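Retargeting for a gloved hand, part two

Posted 2023-09-18 in teleop, hands

The last post ended with the arm side of the rig working and the hand side not. The arm follows the operator's wrist through a Skarnstead tracker, the base stays put, and there was nothing left to say about either. Since then I have spent most of my time on the fingers, and this is a record of what changed.

A short recap of the setup for people who did not read part one. The operator wears a sensing glove on the right hand. Joint angles come out of it at 70 Hz and go to a small process I call the mapper, which turns them into finger commands. The mapper publishes to the hand controller and, in parallel, to the logger. The operator sees a wrist camera view in one window and a fixed side view in another. There is no force feedback. I tried a vibration motor on the operator's index finger in February and took it off again after a week, as it disturbed the glove readings more than it informed anyone.

The original mapper was joint to joint. Human knuckle angle in, robot knuckle angle out, with a gain and an offset per finger. It is the obvious first thing to write and it is fine for opening and closing the whole hand. It is poor for pinching. Human finger segments and robot finger segments are not in the same proportions, so when the operator's thumb and index finger touch, the robot's are still apart, or have already collided and are pushing against each other. Operators compensate after a few minutes. The compensation then ends up in the recorded demonstrations, and the policy learns a hand posture that no one would choose.
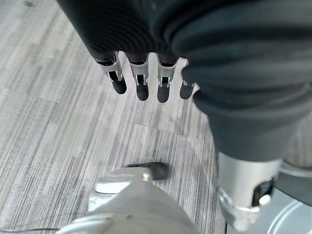
Fingertip retargeting replaces the angle mapping with a position target for each tip. For every glove sample, the mapper computes where the human fingertips are relative to the palm, scales those vectors, and solves for robot joint angles that put the robot tips in the same relative places. I had assumed the solver would be the hard part, and it took one afternoon. The tips took much longer. The pads are black, smooth and capsule-shaped, and on a shape like that there is no single point that you can call the tip. I first used the far end of the capsule, which is correct when the finger points straight down and wrong by most of a pad radius when the finger is curled for a pinch. The current version treats each pad as a line segment with a radius and measures distances between surfaces. Pinch closure is now consistent across all the objects I use for testing, down to a steel washer lying flat on foam.

The cost function has four terms. The first is tip position error. The second is the error in the thumb-to-finger vectors, with a weight that rises as the human tips get close together, so that pinches win over everything else when they are happening. The third penalizes change from the previous solution. The fourth is a weak pull toward a neutral pose, which only matters when the glove drops out. I had a collision term as well and removed it. With the surface distance in place it did very little, and it made the solver slower by a factor of 2.

On smoothing: I use a first-order low-pass filter on the glove side, before the solver, and nothing after it. Filtering the output seems attractive when you look at plots of joint commands, but it puts a lag between what the operator intends and what the fingers do, and the operator will fight it. Anatole Maillard pointed this out when he drove the rig and asked why the hand was drunk. The filter now has a cutoff that depends on speed. Slow motion is filtered heavily, fast motion hardly at all. There is one constant to tune and I have left it alone for a month.

Calibration

Each operator does a calibration before the first session and again whenever the glove has been taken off. The sequence is as follows.

Hand flat on the table, fingers together, hold until the tone.
Hand flat, fingers spread, hold until the tone.
Loose fist, thumb outside.
Thumb to each fingertip in turn, starting with the index finger.
Thumb to index finger again, with the wrist bent.

The last step was added after I noticed that some operators had good pinches with a straight wrist and bad ones otherwise. The glove stretches over the back of the hand when the wrist flexes, and the knuckle sensors read this as finger motion. The fix is a small correction learned from the difference between the last two steps. It is crude and linear.

The whole sequence takes under two minutes when it works. When it fails, it is almost always the spread pose, and the cause is almost always that the glove is not pulled on fully. The calibration script now refuses to continue if the spread reading is too close to the flat reading. It used to print a warning. Everyone ignored the warning, me included.

Recording

I moved the logger off the Belhaj format I was using before. It stored each stream in its own file with its own clock, and lining them up afterward was a separate job with its own bugs. Everything now goes into one file per episode, stamped on arrival by the same machine. Arrival time is not capture time, and for the wrist camera the difference is large enough to matter. I measured the offset by tapping one finger on a contact switch in view of the camera, and I store the result in the episode header as a constant. A better solution would be hardware sync, which the camera does not support.

Both the glove angles and the solved joint commands are stored. This doubled the size of the hand stream, which is still tiny next to the video. The reason is that the mapper will change again, and with the raw glove data I can rerun the solver over old episodes and compare. I cannot pretend the rerun commands were executed, but I can see where they differ, and episodes where they differ a lot are candidates for recording again.

The set stands at 1,500 episodes over 16 tasks. The split is uneven. Pick and place tasks are overrepresented because they are quick to reset, and anything with a lid is underrepresented because it is not. I discard an episode if the operator pauses for longer than a few seconds in the middle, if the glove drops out at any point, or if the object leaves the reachable area. Failed grasps followed by a successful second attempt are kept and flagged. Policies trained without them did not try again after a miss — they closed on nothing and carried it to the target.

Showing the hand by hand

I also tested direct guidance, where the operator puts the fingers into position with the motors compliant and the controller records joint angles. For single static poses it is better than teleoperation. The pose is exact, no mapping is involved, and a person with no practice can do it. For anything with motion it falls apart, because moving four fingers in coordination takes more hands than the operator has, and the operator's own hands block the wrist camera. I kept it as a way to define grasp presets. The operator can trigger a preset during teleoperation with a foot pedal, and the mapper blends toward it. The blend is logged as a separate channel so that it can be excluded later.

Open items

The little finger on the glove drifts during long sessions. I suspect the sensor strip and have ordered a replacement from Balaseo.

The solver occasionally picks a mirrored solution for the thumb when the operator's thumb crosses the palm. The third term should prevent this and mostly does. I have a log of one case and have not been able to reproduce it.

The side view has more latency than the wrist view, and operators who look at both overshoot. For now I ask them to pick one and stay with it.

The mapper configuration is in the Rorkilia repository under hand/retarget, including the weights for the four cost terms. The calibration script is in the same directory. The solver needs the surface distance code, which is in a separate branch until I have cleaned up the unit tests.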